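Part 3: Setting Up Your Phones and Stands

Okay, the table's level and you've picked a spot with a decent outlet nearby. Now comes my favorite part! I've put together more phone tables than I care to admit (market stalls, a library help desk, the counter at Rilgate) and I still get a little thrill when all the screens are finally standing up and facing the same way.

This section is for folding desk stands, the kind with a heavy base, a hinged arm and a support plate with a small lip at the bottom. I wrote it with the Stunddale table plan in mind, but it works fine for any flat surface. If your stands are the clamp-on type, skip ahead to Part 4.

Before you start

Clear the tabletop and wipe it down. I like a pale, marbled top for this job. Dark stands show up well against it, and so do crumbs, so keep a cloth handy.

Take the phones out of any bulky cases. A thick case can ride up over the lip and make the whole thing lean forward, and I learned that one the expensive way back in February.

Setting out the phones

1. Lay all the phones down in a row first, screens up. Don't stand anything yet. I know it's tempting.

2. Put the stands on the other side of the table, still folded. Leave yourself an open patch in the middle to work in. 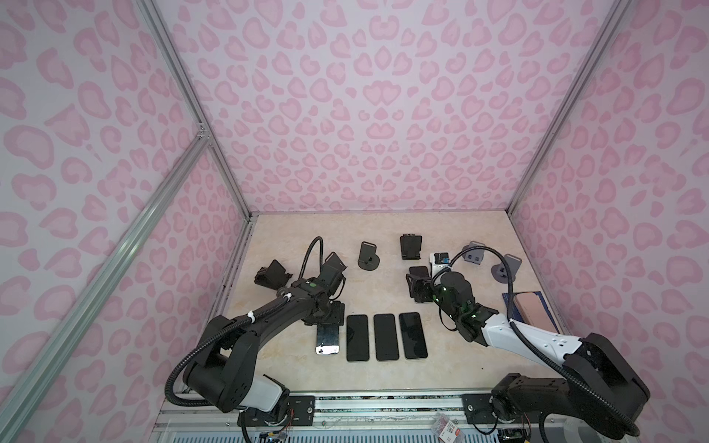 3. Check each phone while it's lying down. Give the glass a once-over with a dry microfiber cloth and look along the edges for grit. It's so much easier to do now than when they're propped up and wobbling at you.

4. If you keep an inventory sheet (I use the free Nurneo one, nothing fancy), write each phone down in the order it's lying in. That's the order you'll stand them in later.

Note: Shiny things throw glare all over the place. If you're working under a bright light, turn it a little to one side or you'll be squinting by the third phone.

Opening the stands

5. Hold the base flat with one hand and lift the arm with the other. Go slowly. The hinge is stiff on a new stand and it will loosen up after a week or so of use.

6. Tilt the support plate back until it leans a bit past upright. I go by eye here and then fix it once the phone is on.

7. Set the opened stands in a ring, with the middle of the table left free. You need room for your hands in there, and later on for a sign or a basket of cables or whatever you like.

CAUTION: Keep your fingertips away from the hinge as you open and close the arm. It pinches! I had a blood blister for most of a workshop.

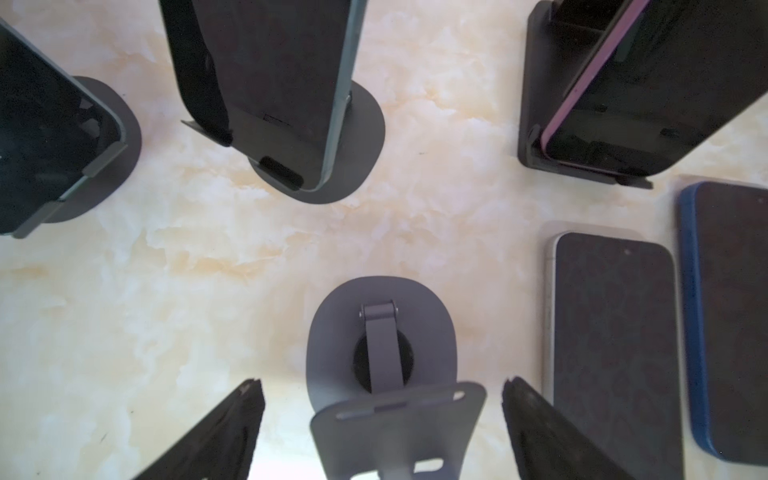
An open stand waiting for its phone, with others already filled.

Placing the phones

8. Pick up the first phone by its long edges and lower it onto the lip, bottom edge first. Let it rest back against the plate before you let go.

9. Give the table a gentle nudge. If the phone rocks, bring the plate a touch more upright and try again.

10. Work your way around the ring in the order on your sheet. Save the biggest phone for last, when you can see how much elbow room is left.

Note: Charging cables go on after everything is standing, and only then. The cable page is in Part 5, along with the Chávez method for tying off the slack, which I swear by.

If a stand won't hold its angle, swap it out and set it aside. Please don't wedge folded paper under the base. I've done it, it lasted until lunch, and the screen repair came to 200 dollars.

Last revised April 2020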